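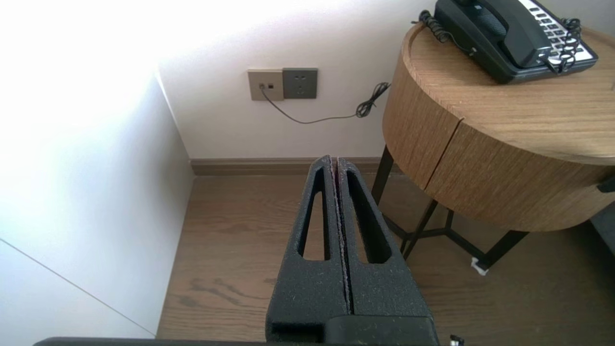
How does a robot know how hard to squeeze?

It doesn't, at first. Somebody has to tell it, and then it has to be told again about ten more times.

OK so. Quick one for the kids who asked about grippers at the Nartey open shop in March. Typing this before the glue sets.

A gripper is the robot's hand. Ours has two fingers. No thumb! Your hand bends in loads of places. Robot fingers like these just go together, apart, together, apart. Good enough for a sock. Bad for tying a shoe.

Look at the shape. The black fingers get skinnier at the tips and fatter at the bottom, and each one has a long thin triangle cut out of the middle. Less stuff in the finger = a bit more bend. A stiff finger pokes an egg. A bendy one sort of hugs it.

Now the squeezing part. Inside the hand is a motor. The motor pulls, the fingers close. If it keeps pulling, squish. So we give it a number. Our motor setting goes up to 225 and we start at 26. Low! Ghada Bataineh started way higher once and there was banana on the ceiling.

Things to try, with a grownup for the cutting bits:

Two popsicle sticks, one rubber band, a bit of foam.
Stick foam on the flat sides. Foam grips, bare wood slips.
Band goes round the bottom end. Not too tihgt.
Pick up a grape. Then a coin. Which is harder? Why?

Then swap the foam for tape and do the grape again. Write down what happend. Vsevolod does this on the back of his hand, please use paper.

Why does it need an eye?

Without one it only knows where it was told to go. Move the cup a little and it grabs air. A camera near the hand lets the computer check as it gets closer. Close up is tricky though, the fingers get in the way and block part of the view. Try it: hold one hand right in front of your nose and reach for a pencil.

Akosua Wumbei asked if it can feel. Ours can't feel like skin. The computer can notice the motor is working extra hard and guess it's holding something. Guess! Sometimes it's wrong.

Next time: wrists, and why Ohemaa wants two of them. Bring grapes.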